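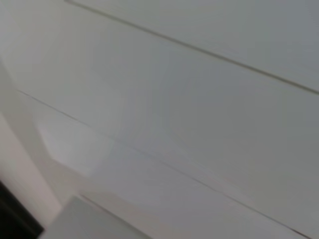 Joltham Playhouse has announced its new autumn comedy, The Long Weekend at Ceren, a play about a family who get together to clear out their late grandmother's house and end up moving in with each other instead. It opens in October for a run of 19 performances, and the whole company is thrilled to be bringing it home.

The play began life as a 20-minute sketch at the Playhouse's new writing night in May last year. It had four chairs, one teapot and an audience that stayed behind in the bar until closing time, telling the cast about their own relatives. The theatre asked for a full-length version the very next morning. Since then it has been through three drafts, two rounds of readings and one complete change of ending, and it has kept the teapot.

The story takes place over a bank holiday in the village of Ceren, where three generations of the same family have agreed to be polite to each other until the last coach home. There is a sister who has made a spreadsheet, a cousin who has brought a new boyfriend and forgotten to tell him there has been a death, and an uncle who keeps being found asleep in rooms that have already been sorted. By the end of the first act the coach has gone without them and the boiler has stopped working. By the end of the second they have eaten everything in the freezer, including something nobody could put a name to.

It is very funny, and it is also a play about grief, and the company hasn't tried to keep those two things apart. Some of the biggest laughs at the readings came in the saddest scenes. One long argument over who should have a set of fish knives (nobody wants them, everybody is prepared to fight for them) had the room in fits, then went very quiet in the space of a line. Anyone who has ever had to empty a house will know the feeling!

A cast of seven plays the whole family, plus the neighbours, the man from the council and a voice on the telephone that we won't spoil. Most of the actors have worked at Joltham before, and two are making their first professional appearance after coming up through the Playhouse's youth theatre. Rehearsals start at the end of August in the upstairs studio, and for the first week everybody will be working without scripts in hand, making up family history together so that the old quarrels feel properly lived in.

The show is a co-production with Lightfoot, the touring company behind last spring's much-loved farce Half Past Vicar. After Joltham it travels to the Corn Hall in Sollen for a further week, and there are plans for village halls in the new year. The set has been designed with that in mind and packs down to fit in one long-wheelbase van, with the actors following in a car. Village hall dates will be announced once they are settled, and halls that would like to be considered are warmly invited to get in touch with the Lightfoot office before the end of September.

Music is another treat. The score has been written for accordion, clarinet and a slightly flat upright piano, and will be played live by members of the cast. There is a song at the end of the first act which has been stuck in the heads of the box office team since the reading. They have asked us to say so.

The Playhouse seats 314, and the comedy is being staged in the main house for every performance. Last year's autumn show sold out its final week, so early booking is a good idea for anyone with a particular evening in mind. Evening performances begin at 7.30pm and matinees at 2.30pm. The running time is two hours and ten minutes with an interval. There is some strong language, mostly from the uncle, and the theatre recommends the play for ages 12 and over.

Tickets start at £12, with pay-what-you-can seats at the first two previews. Anyone under 26 can book any unsold seat for £8 from noon on the day. There will be captioned, audio described and relaxed performances during the run, and a free touch tour before the audio described matinee, when visitors can come up on stage, handle the props and meet the cast. Carers go free. Please ring the box office to arrange this, or tell the front of house team when you arrive.

Alongside the play, the theatre is collecting true stories of family clear-outs for a display in the foyer. The appeal went out quietly to the mailing list earlier this summer and 458 have come in already, from a single sentence on a postcard to eleven typed pages with a hand-drawn map of a shed. They are wonderful. A selection will be read aloud after one of the matinees, with tea, and new stories can be left in the box by the cloakroom at any time. They can be signed or left without a name.

Booking opens to Playhouse Friends first and to everyone else a week later, online, by telephone or in person at the box office, which is open from 10am. Sollen tickets are sold separately by the Corn Hall.

Press tickets, rehearsal photographs and interviews with the company are available on request from the Joltham Playhouse press desk.

46 shares
3 comments

Related news
Half Past Vicar returns for a short spring tour
Youth theatre places open for the new term
New writing night: how to send us your sketch
Foyer café to stay open through the interval
Corn Hall, Sollen: what's on this autumn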